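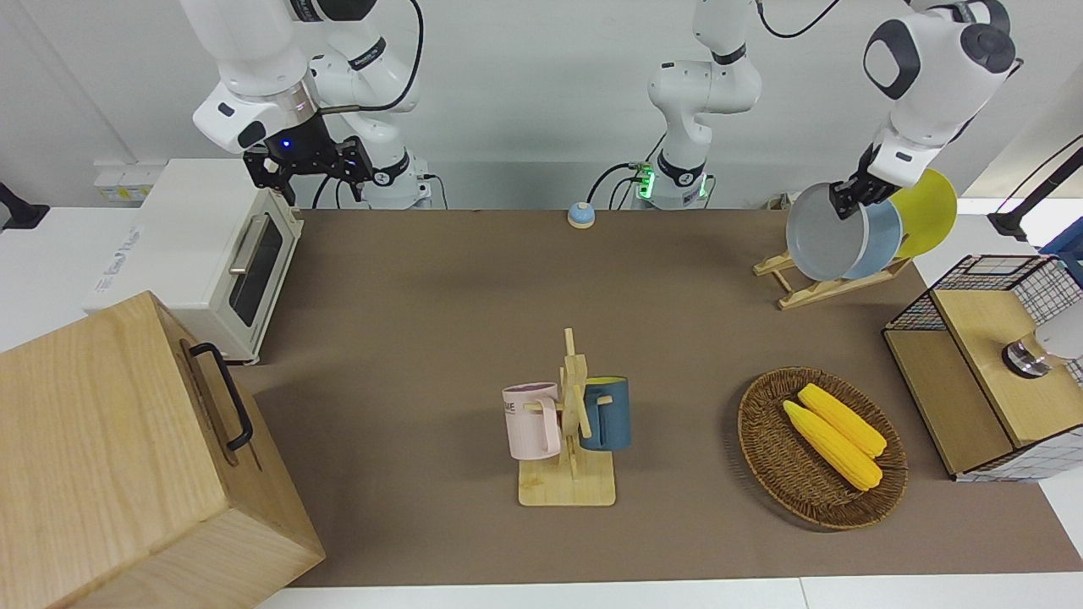 Community lunch moves to the Lurkby hall

The monthly community lunch will move from Urkthorpe to the hall at Lurkby, starting on 16th October. Doors open at noon and food is served from half past. The cost stays the same: a gold coin if you can manage it, nothing if you can't.

The Urkthorpe rooms are having the roof replaced and won't be available until at least April. We looked at closing over that period, but the Lurkby hall had a free booking and its kitchen is bigger than the one we're used to. There is a proper servery window, so the queue won't have to go past the stove any more. Parking is on the gravel beside the tennis courts. Please leave the two spaces nearest the ramp for people who need them.

The community bus will run from Clestside as usual, leaving the library stop at 11.30 and calling at Urkthorpe on the way. If you want a seat, put your name on the sheet at the library or ring the office before noon the day before. The return trip leaves at 2.15.
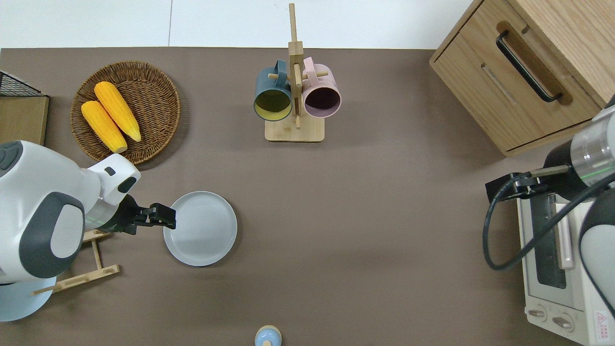
The menu for the first lunch is pumpkin soup, a tray bake with chicken or chickpeas, bread rolls and apple crumble. Everaldo Aguiar is cooking and has asked for pumpkins, onions and cooking apples if your garden or cellar has any to spare. Leave them in the crates by the side door at Lurkby any morning that week. He can't use anything already cut or opened, and home-bottled food can't be served under the kitchen rules, so please keep your relish for the swap table.

We would also like to hear from anyone with a gluten-free crumble topping that holds together. Last year's attempt was eaten but it was more of a porridge.

Please tell the office about allergies when you book. Dishes will be labelled at the servery, and anyone with a serious allergy can have a plate made up separately before service begins.

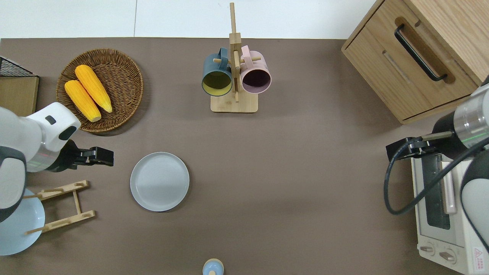

Washing up will work differently at Lurkby. The hall has no dishwasher, so we'll be doing it by hand in two sinks, with a drying bench along the back wall. Kim is putting together the roster and needs four people for each lunch, two on the sinks and two drying. Shifts are 40 minutes. Bring your own rubber gloves if you're fussy about the fit – the hall ones are all large.

Tea towels are short again. If you took a bundle home to wash after the last lunch, please drop it back at the library desk. The same goes for casserole dishes. There's a stack of them in the office cupboard with no names on, and any that haven't been claimed by the end of the month will go into the hall kitchen. 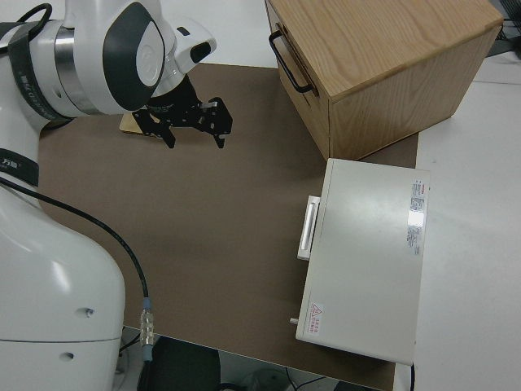
On the money side, the move adds a little to our costs. Hall hire is $200 a month, and the bus costs a bit more in fuel for the longer run. The winter raffle brought in $1,830, which covers the hire through to April with some left over for groceries. We spent roughly $700 of last year's grant on new trestle tables, and those will be coming across to Lurkby with us. Two people with a ute or trailer are needed to shift them the afternoon before the first lunch.

Bookings, roster shifts and offers of a trailer can all go through the office, in person or by phone, between 9 and 1. If the phone rings out, leave a message with your name and number and someone will call you back the same day.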